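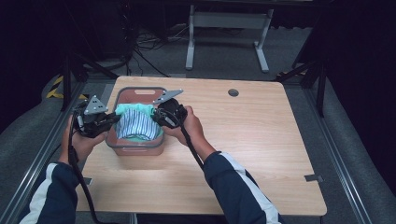
Striped cloth and green cloth in the bin, bench side.

November, workshop notebook, started a little after 4 pm

Finally got to the wedges today, and I'm so glad I did before the Prornlow course closes its back nine for the winter! The 52 and the 56 both came back from the range feeling heavy in the head, and I'd been blaming my swing for it all month. Put them on the scale and the 56 was 3 grams over what I wrote down in spring – I'd forgotten the lead tape under the badge, of course. Peeled it, cleaned off the glue, weighed it again, much happier.

Lofts next. The 52 was sitting 2 degrees strong, so no wonder it kept flying the green on the short par threes. Bent it back in two goes and let it rest in between (I know I fuss about this, but the Denance heads are stiffer at the hosel than they look and I snapped one last year by being in a hurry). Lies I left alone.

Took both out to the practice green side of Sombatkul before the light went. From 83 yards the 52 was lovely, high and soft, and most of them finished pin high or just short. The 56 out of long rough is still a mystery to me. Ball comes out dead one time and hot the next, and I think it's the bounce more than the weight, but I want to hit it on firmer ground before I start grinding anything.

Also hit the old 6 iron for comparison, carry of 177 with the wind behind, so don't anybody get excited about that.

Grips: the Weremano cord ones are wearing smooth under the left thumb. Two more rounds in them, maybe. If anyone in the shop is putting in an order, please add a set in the midsize for me and I'll settle up when they come.

To do: check the swing weight on the 60, find the good loft gauge, more tape remover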